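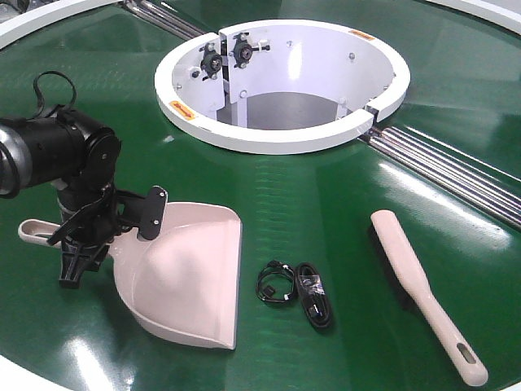
1/ Cleaning a glossy round tabletop with a center well

Notes from the shop, March. The green top is the easy part. The well and the rails take most of the time.

2/ Start with the dustpan flat on the surface. Ours is the pale pink plastic one. A hard lip dragged at a steep angle will mark a gloss finish, so keep it low and bring the brush to the pan.

3/ Sweep from the outer rim inward, but stop a hand's width short of the well. Anything that goes over the white rim ends up on the gray floor inside and has to come out with a vacuum nozzle.

4/ The rim has two gaps, left and right. Grit collects at both. The right one is worse on our table because the chrome rails meet it there. Soft 1-inch brush, dry, pulled away from the opening.

5/ Rails: wipe lengthwise, never across. Microfiber, no liquid. Cross-wiping pushes dust down between the rods and you will be back with a cotton swab.

6/ Inside the well, leave the two black hubs on the bracket plate alone. No spray anywhere near them. Wipe the curved wall below the bracket and stop.

7/ Orange labels on the rim stay on. Alcohol lifts the adhesive, so work up to the edge with a damp cloth and go no further.

8/ Polish. I use Novar, two passes, buffed by hand. Naledi Gumede asked about wet sanding streaks out of a gloss top: 2,000 grit at the coarsest, and only after checking that the streak isn't a reflection. Under overhead lights most of them are.

9/ Check by turning off the ceiling lights and holding a flashlight almost level with the surface. Crumbs cast long shadows. Last week's were Oreo — black, fine, and greasy enough to smear if you wipe before sweeping.

10/ Corrado Fontana wants to know if a rubber squeegee is faster on the open area. It is, by a minute or so, but it leaves a line at the rim that needs a second cloth. I went back to brush and pan.

11/ Total for the last one, 26 minutes. Well and rails were 17 of those.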